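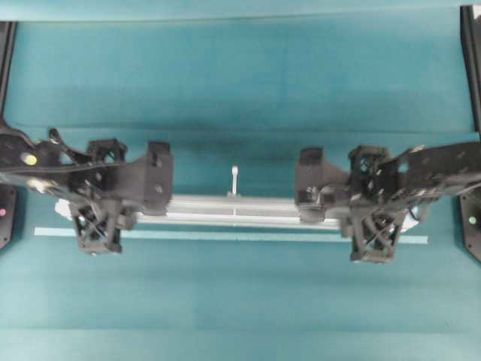

Ticket 3391 -- Evach cell, two-arm bench, Romotstead
Category: handling rules / safe working
Status: open, waiting on Nassar for one item
Priority: was high, now normal

Problem as reported
Two-arm hold on the aluminium bar keeps faulting on force mismatch. Left arm reads high, right arm reads low, controller stops both and leaves the bar hanging between them. Shift has been clearing the fault from the panel and carrying on. Third time it came back they raised this.

First thing, before any of the technical stuff -- clearing a mismatch fault with a part held in both grippers is against the bench rules. Section on shared loads. You don't reset, you support the part or lower it, then reset. Going to repeat that at the bottom because it's the actual reason this ticket is a safety one and not just a nuisance.

Log

08:10
Picked up ticket. Cell held at pause, bar still up, one arm each end. Asked shift to leave it exactly as is. Exclusion line at 650 mm from bench edge, checked with tape, ok.

08:25
Pulled settings. Speed limit for shared loads should be 100 mm/s both arms. Left is 100. Right is 341. No idea where 341 comes from, it isn't in any of our recipes. Looks like a value from the single-arm job that never got put back.

08:40
Change record for the right arm is blank. Rule is every limit change gets a line in the book with old value, new value, reason, initials. No line. So can't say when it was changed or what for. Not chasing who, just want the line filled in next time.

08:55
Lowered bar under hand control, slow. Two people, one on the pendant, one on the stop. Pendant person does not touch the part. That got asked again today so writing it down again: whoever has the pendant keeps both hands on the pendant.

09:20
Jaw check, both grippers, tool power off. Bar sits in the grooved profile so the jaws need to land on a flat, not over a groove edge. Left was fine. Right was landing slightly rotated, could feel it rock when pushed by hand. Re-taught right grip point. Rock gone.

09:45
Put right arm limit back to 100. Saved. Read it back off the controller after saving, not off the laptop. Laptop copy was stale last time and we signed off on a number the robot had never seen.

10:15
Dry run, no bar. Both arms close and open together, no fault.

10:30
Run with bar. Lift, hold, lower. No fault. Did it again from a cold start. No fault. One more with the stop pressed mid hold -- both arms stopped, grip stayed on. That is what the rule asks for: a stop must not open the jaws on a shared load.

11:05
Cables at the right wrist. There's a loop there with some slack. Clear through the whole move today, but the bench standard wants slack checked at both ends of travel and there's no tick for it on the start sheet. Added to the sheet by hand, needs doing properly.

11:20
Asked Nassar whether the mismatch threshold can be locked so it isn't editable from the panel. They think yes with the newer controller file, need to confirm for our version. Don't load anything till they come back.

Cause
Right arm limit wrong for shared loads, and grip point a bit off. Probably both together. With the speeds different, one arm pulls ahead and the bar carries the load across. Rotated grip made it worse. Can't prove the split between the two and don't think it's worth the bench time to find out.

Rules to follow from now (same as before, people just need reminding)
- Mismatch fault with part held: do not reset. Support or lower, then reset.
- Both arms same speed limit for any shared lift. Read both back before the first lift of the shift.
- Any limit change goes in the book before the cell goes back to auto.
- Re-taught a point? Dry run first, then with the part, then a stop test.
- Nobody inside the line in auto, inculding for a quick look at the jaws.
- Same fault twice in a shift -- leave it paused and raise a ticket.

Still open
Nassar on the locked threshold. Start sheet reprint with the cable check on it. Somden bench has the same two-arm setup and I'd bet the same gap in the book, somebody please read their limits back before Sunday's run. Will keep this open til all of those are in.

Related tickets
Gripper opens on stop, single-arm job
Start sheet out of date, Somden bench
Pendant lead too short to stand outside line
Stale settings on laptop after controller save
Change book missing, Romotstead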